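Quiénes somos

¡Hola! Soy Piroska Fülöp y llevo el día a día de Vumo, un taller de Merilbridge donde preparamos y embalamos juegos de menaje para tiendas pequeñas. Somos 15 personas y sacamos alrededor de 716 cajas por semana.

Desde septiembre, parte del trabajo repetitivo lo hacen los robots, y claro, hubo nervios (los míos, los primeros). No se fue nadie. Dénes pasó de llenar cajas a enseñar a las pinzas cómo se coge cada pieza, y Benvinda revisa lo que sale y para la línea cuando algo no le gusta. Se acabaron los turnos de noche, aunque ahora discutimos bastante más sobre tornillos...

Si quieres ver el taller, escríbenos y te hacemos un hueco, ¡con café!
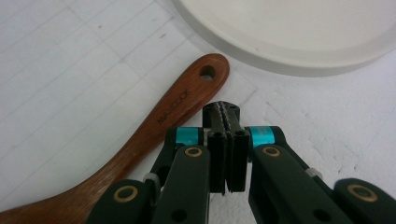

La pinza, junto al mango de un utensilio de madera MAXCOOK.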